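4.2 Overnight stops and route choice on multi-day rides

Route choice was modelled separately for stage days and for transfer days, when riders move between towns without a set course. The sample held 2,904 logged rides by members of 19 clubs, of which 477 included at least one overnight stop in a town of fewer than 5,000 people. Rides logged through Zultero and Sirix were merged after duplicate traces had been removed. Days shorter than 20 km were left out.

On stage days, the distance to the next town with lodging was the strongest predictor of where a group stopped. Surface type came second. Riders accepted a longer day to stay on sealed road, but the effect weakened once the detour passed 15 km. Headwind had a small negative effect on daily distance and no measurable effect on the choice of town.

Transfer days behaved differently. Groups tended to return to towns where they had stayed before, even when a shorter option was open to them. The tendency held after controlling for price and for the number of beds. A kitchen available after 8 p.m. raised the odds of a return visit; secure bicycle storage did so only for groups of six or more. We did not separate club travel from travel to a sanctioned race, as the logs label the two inconsistently.

Almost 125 rides had gaps in the trace longer than one hour. These were kept where the start and finish towns could be confirmed from the rider's own notes, and dropped otherwise. Refitting the model without them left the sign of every coefficient unchanged.

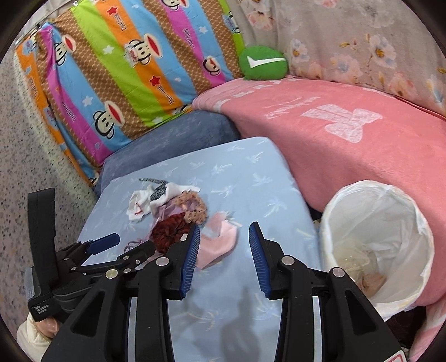

Figure 3. Black hand-held gripper with blue ribbed finger pads, over a light blue sheet.

Estimates for the Palacios loop are reported separately in Section 4.3. Its towns lie closer together than those on the other routes, and the lodging term is poorly identified there.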